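January, bench notes, dust extraction

Swapped the filter on the Dustgate unit at 64 hours of run time. The old one was gray through to the second pleat. Static pressure at the sander port had dropped to 80 percent of the value logged at installation. With the new filter in, it reads the same as at installation, so the duct itself is probably clear.

The Tirkell hose clamps are still the weak point. Two had backed off a quarter turn. Retightened both and marked the screw heads with paint pen - check the marks at the next filter change.

Sanding test, pine offcuts, 12 passes each:
120 grit - no visible dust on bench afterward
200 grit - fine film left of the fence, wiped up with one cloth
Gate half closed - film on both sides, not worth repeating

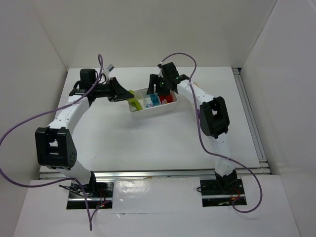
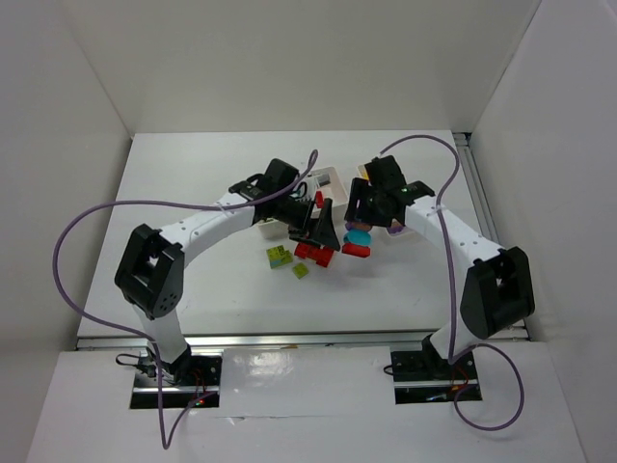 Both: white tabletop, white-and-black arms left and right, walls on three sides.

The fine grit result suggests the hood sits too high. Lowered it one hole on the bracket, which leaves just enough clearance for the thick stock. Have not rerun 200 grit with the new height.

Ordered a second filter from Benmoussa so there is one on the shelf. Their part has the same outer size but a softer gasket. If it leaks at the corners, go back to the original supplier.

To do: rerun fine grit, log pressure before and after, empty drum before it reaches the line.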